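Dastero Receipt Tracker: my review after one full tax year

Dec 28, 2019

I do freelance bookkeeping for small shops in Nisteldale, and every March I swear I'll get my own records in better shape than my clients' records. This year I finally paid for Dastero, the receipt and mileage program that Giuliana Cusi at the Todorova tax office kept bringing up whenever I mailed her a fat envelope of paper. So, was it worth it?

Mostly, yes! I've put 1233 receipts through it, and the scanning is really good. Gas slips, faded lunch tabs, the long curly ones from the office supply store – it read nearly all of them on the first try. The totals were right more often than the dates (it loves to mix up the day and the month, so keep an eye on that). Sorting is where I got grumpy. It put my printer ink under "Meals" for weeks until I found the rules page, which is tucked away under Account for some reason.

I used Mutach before this, and I still miss its bank matching. Dastero makes you confirm every single match by hand, and when you have roughly 400 of them waiting after a vacation, that's a whole evening gone. 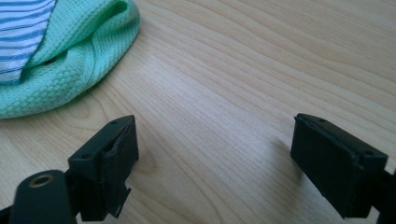
Can you give your accountant access without handing over your password?

You can invite them by email as a guest, and they get a login of their own that lets them view and download but not change anything. The basic plan allows 2 guests.

Giuliana liked that part a lot. She pulled my year-end report herself and only called me once, over a laptop I'd entered twice (my fault). The report itself is plain but clear, with each expense category on its own page and the receipts attached behind it.

Support is a mixed bag. I wrote in about a mileage log that wouldn't export and heard nothing for days, then a very patient guy named Güven Sönmez walked me through it by phone and stayed on until the file opened.

The price is $19 a month. That's a bit steep if you only have a handful of receipts, and a spreadsheet would do you fine. With my pile I'm renewing, and I've already set up the folders for next year.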